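Housekeeping Fundamentals, Unit 4: Cleaning a Small Kitchen with Spray Cleaners

Handout for the practical sessions. Read it before you come in and bring it with you.
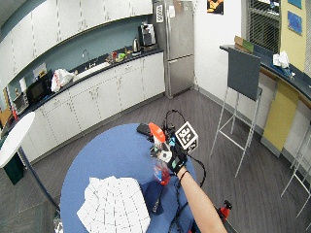 A student from last term wrote on the feedback sheet that the unit spends too long on the bottle and the cloth and gets to the actual cleaning late. Fair point, and the order has been changed a little this year. The bottle and the cloth are still first, but they are shorter, and you will be at the counter before the first break. The reason they stay in at all is that most of the marks lost in the practical are lost there: too much product, a soaked cloth, spray drifting onto things that should not get it.

1. What this unit covers

Cleaning the surfaces of a small shared kitchen of the kind found in offices, training rooms and guest apartments. That means tables, countertops, cabinet fronts, the sink and faucet, the backsplash, and the outside of small appliances. It does not cover ovens, drains, refrigerators or floors. Those are in Units 5 and 6.

The practical rooms are at the Manzano building. The written part is short and can be done at home.

2. Trigger bottles

A trigger sprayer has a nozzle that turns. On most of them there is an off position, a spray position and a stream position. Some have a foam position as well. Check the nozzle before you squeeze. A stream on a vertical surface runs straight down and is wasted, and on a table it bounces.

Hold the bottle with the palm around the neck and one or two fingers on the trigger. Keep it fairly upright. If you tip it a long way over, the tube inside comes out of the liquid and you get air. This happens sooner when the bottle is low.

Squeeze all the way and let the trigger come all the way back. Half squeezes give drips instead of spray. If the trigger is stiff, or it leaks down the neck, set the bottle aside and take another one. Rinse the head in warm water later. Dried product in the nozzle is the usual cause.

Turn the nozzle to off when you put the bottle down.

3. Labels and color

Many ready-to-use cleaners are colored. In our own rooms the color of the liquid is used as a quick check and nothing more. Two products from two suppliers can be the same red and be meant for very different jobs, so read the label every time. The label on a refilled bottle has to show:

Product name
Diluted or ready to use
Dilution, if diluted
Month it was filled
Any warning from the original container

A bottle with no label is not used. Do not smell it to find out what it is. Put it on the side tray by the door and tell whoever is running the session.

Never mix products, and never top up a bottle with something different from what was in it. Acid cleaners (descalers, some bathroom cleaners) and bleach give off a dangerous gas together. So do bleach and ammonia. Glass cleaners often contain ammonia. This will be on the written part.

Rinse an empty bottle three times before it is refilled, even with the same product.

4. How much to use

For a ready-to-use surface cleaner, the bottles in the practical room hold 700 ml when full. We weighed them before and after last year's sessions. Students who sprayed the surface directly used nearly twice as much as those who sprayed the cloth, and the tables were no cleaner for it.

General rule: spray the cloth for anything with electricity in it, anything near food, and anything small. Spray the surface for a large open area such as a table or an empty stretch of counter. Two or three squeezes will cover an area as wide as your forearm is long. Wait as long as the label says before wiping. For a plain cleaner that is usually a few seconds. For a disinfectant it can be several minutes, and the surface has to stay wet for all of it. Wiping early means the surface has been cleaned but not disinfected, and these are recorded separately on the sheet.

5. Cloths

Use microfiber for most of this unit. A flat woven cotton cloth is fine for drying. Paper towels are for grease, raw food spills and anything you would not want to carry to the next surface.

Fold the cloth in half and in half again. You now have eight faces to work with, counting both sides as you refold. Change to a clean face when the one you are using starts to leave marks. A crumpled cloth has no flat face, it cleans in patches, and you cannot tell which part is already dirty.

Dark cloths hide dirt, so go by the number of times you have refolded and not by how the cloth looks. When all the faces are used, it goes in the wash.

Keep one cloth for tables and counters and a different one for the sink. If your room has color-coded cloths, follow the chart on the wall. The codes are not the same in every workplace – ask when you start a new job.

Wash microfiber at a moderate heat with no fabric softener. Softener coats the fibers and the cloth stops picking things up.

6. Order of work

Work from high to low and from clean to dirty. In a small kitchen this usually comes out as follows.

a) Clear. Take off whatever can be moved: papers, cups, bags, food containers. Put them all in one place. Paper goes first, before any bottle is opened, as even a fine mist will wrinkle a printed sheet. Loose plastic bags are folded or thrown out.

b) Upper cabinets. Damp cloth, top edge first, then the door from top to bottom. The area around the handle, or the edge people pull on, needs a second pass. White doors show finger marks at this edge before anywhere else.

c) Backsplash. Spray the cloth. Work in overlapping rows from side to side. Behind a kettle or coffee machine there will be splashes that have dried on. Lay the damp cloth over them for a minute and they will come off without scrubbing.

d) Small appliances. See section 7.

e) Countertop. Pull everything forward, clean the back half, push everything back, clean the front half. Dark countertops look clean when wet and then dry with streaks. Buff them dry with a second cloth and look at them from low down, against the light.

f) Lower cabinets. Same as the upper ones. Drips collect along the top edge of the doors and in the seams between them. Use a corner of the cloth over one finger.

g) Table. See section 8.

h) Sink and faucet. Always last, with the sink cloth. Rinse, clean, rinse, dry. On stainless steel wipe along the grain. On a tall curved faucet do the underside of the curve, where the hard water spots are, and then the base.

7. Small appliances

Unplug first. Let anything with a heating element cool down. Do not spray any appliance directly.

Electric kettle: outside only, with a damp cloth, then dry. Cleaner must not get near the spout or lid. Scale inside is removed with a descaler or with vinegar and water, followed by two full boils of plain water, thrown away.

Coffee machine: wipe the housing, take out the drip tray, wash and dry it. Anything inside is done with the maker's own program.

Microwave: a bowl of water heated for a few minutes loosens what is stuck inside. Wipe the ceiling first, then the walls, then the floor. The turntable goes in the sink. On the outside, the door edge and the buttons get the most handling. Use a barely damp cloth on the buttons.

Toaster oven: empty the crumb tray over the trash. Do not use spray cleaner inside.

8. Tables

Round tables are harder than they look. People wipe in circles from where they are standing and miss the far side. Start at the far edge and come toward you in straight overlapping strokes, then walk a quarter of the way around and check. Finish with one pass along the rim, with the cloth folded over it so the underside of the edge is done too.

If there are cables or small devices on the table, lift them, wipe under them and let the spot dry before putting them back. Spray the cloth, never the table, while they are there.

Colored tabletops can be dulled by strong products. Test under the rim first if you do not know the surface. Tables in the practical room were supplied by Prametti and take any neutral cleaner. No bleach, no scouring pads.

9. Hands and air

Wear gloves with anything that has a warning on the label, and whenever you are cleaning for longer than a few minutes. Take off watches and bracelets or push them well up the arm. Product that gets under a band sits against the skin.

Spray away from your face and below shoulder height. For higher surfaces, spray the cloth at waist level and reach up with it. Open a window or run the fan.

10. Supplies

Cloths and refill bottles are in the Alico cabinet, second shelf. Spare trigger heads are in the Hikent box next to it. Sign for what you take. The stock list from October shows 241 cloths issued and 239 returned, so please check your bags.

11. Practical assessment

You will be given one counter, one table and one sink. You have 45 minutes. Marks are given for order of work, amount of product, cloth handling, result, and how you leave the bottle and cloths at the end. Streaks on the counter lose one mark. Spraying an appliance loses five.

12. For the written part

Write half a page on each.

Explain when you would spray the cloth and when you would spray the surface.

A disinfectant label gives a contact time of five minutes. Describe how you would use it on a counter that is shared by several people during the day.

Make a cleaning plan for a kitchen you know, in the order of section 6. Note anything in that kitchen which makes you change the order.

Hand in to room 235 before the second practical.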